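The grippers cost less than the tape

I have been putting together a budget for hand-held gripper rigs, and I have now reached the stage where the spreadsheet has a tab called "real budget" and another called "real budget 2."
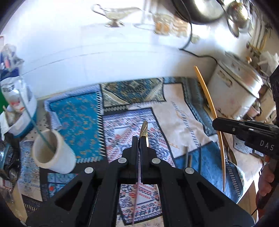 The first version of the plan had one line on it, and the line said "grippers." I was proud of that plan. It fit on a sticky note. Jomar Castillo, who shares the workshop and most of the bills with me, looked at it and asked where the spare fingers were. Then he asked where the batteries were, and the storage, and the table, and I stopped showing him sticky notes.

Some background for the two of you who came here for the bread posts. We record people doing small handling jobs with a gripper in each hand - pick this up, move it there, put it in the cup - and the recordings go to people who train robot arms. The arms are their problem and their budget, thank heaven. Our end is the hand-held part, and a surprising amount of stuff to pick up.

I got quotes from two places. Wandevik sells a finished kit in a foam-lined case, with a manual, a phone number and a price that made me get up and walk around the block. Rovska sells parts. You get the parts in bags, the bags are not labeled, and the assembly guide assumes you were in the room when the thing was designed. The Rovska kit came to well under half of what Wandevik wanted, and I have free evenings, so you can guess how that went.

I don't regret it, mostly. Putting one together took me 6 hours the first time and 3 the second, and by then I understood the hinge well enough to fix it when it got stiff. If I had bought the case with the foam I would have had a lovely case and a two-week wait for every repair. I would also have had February back.

Here's where the money went after that, in the order in which it annoyed me.

Fingertips. They wear. I had them down as a one-time purchase, like a hammer. They are more like pencils. I now order them 25 at a time and keep them in a jar, and I have added a line for the jar, out of spite.

Cables. Every cable is either too short or it's across the thing you are trying to pick up. There is no third length. I bought the long ones, and then I bought clips for the long ones, and then Jomar came back from the hardware store with different clips.

Storage. I mean the digital kind. One afternoon of recording eats more disk than every photo I've taken of my dog, and I have taken a lot of photos of my dog. We went with two drives and a copy off-site, the site being Angelica Villanueva's hall closet. She charges us in coffee, which is under "hosting."

Props. This is the one I'd like to talk about, as it's the one I got most wrong.

I had a hundred bucks down for props. My thinking was that we own objects. Everyone owns objects! I figured we'd raid the kitchen and be done. But a robot that has only met my four mugs is a robot that can pick up my four mugs, and the people at the other end were polite about this once and less polite the second time. They want variety. They want thin things and shiny things and floppy things, and things lying on top of other things, on surfaces that aren't a plain gray desk.

So now I buy junk, with a purpose, at Calimlim, which is a secondhand place out past the rail yard with no prices on anything. You carry your pile to the counter and the owner looks at you and then says a number. I think the number depends on your shoes. I have come home with patterned rugs, a silver gravy boat, a silver teapot and enough sticks to start a small fire. The little rugs have turned out to be the best value in the whole budget. Lay a bunch of them down overlapping and you have a floor busy enough to give anybody's software a headache, and they go in one bag when you're finished.

The gravy boat was a weak moment. It does have a difficult handle, and that's what I wrote next to it in the spreadsheet.

If you're planning something like this, my advice on props is to take whatever number you have and triple it, then set a rule about storage space before you go shopping. Ours is that everything has to fit on one shelf unit, a Falen, the tall kind that leans a little no matter how you tighten it. We have broken this rule. There is a second Falen now. It's under "furniture," and it leans the other way.

Time is the line I left off completely. I priced the gear and forgot that somebody has to stand there and use it. Seventeen minutes is my limit before my thumb starts sending letters of complaint, and then I need a break, and during the break I reset the props, which is slower than you'd think. You can't put things back the way they were, either. The whole point is that they should be somewhere new. I've spent more of this year than I'd like deciding where a cup should go.

Jomar wants a third pair of grippers so that one set can be in pieces on the bench while the others are working. He's right, and I've told him it's under consideration. What I'm considering is whether to sell the bike.

The tape, by the way. I promised in the title and I don't want letters. We go through gaffer tape at a rate I can't explain. It holds down cables, it marks the floor, it keeps the lid on the fingertip jar since I dropped the jar. Over the year it has cost more than the two Rovska kits put together, and I never once budgeted for it. It has its own tab now.

Next time I'll go through the battery situation, once I've worked out which of the chargers is the one that gets hot.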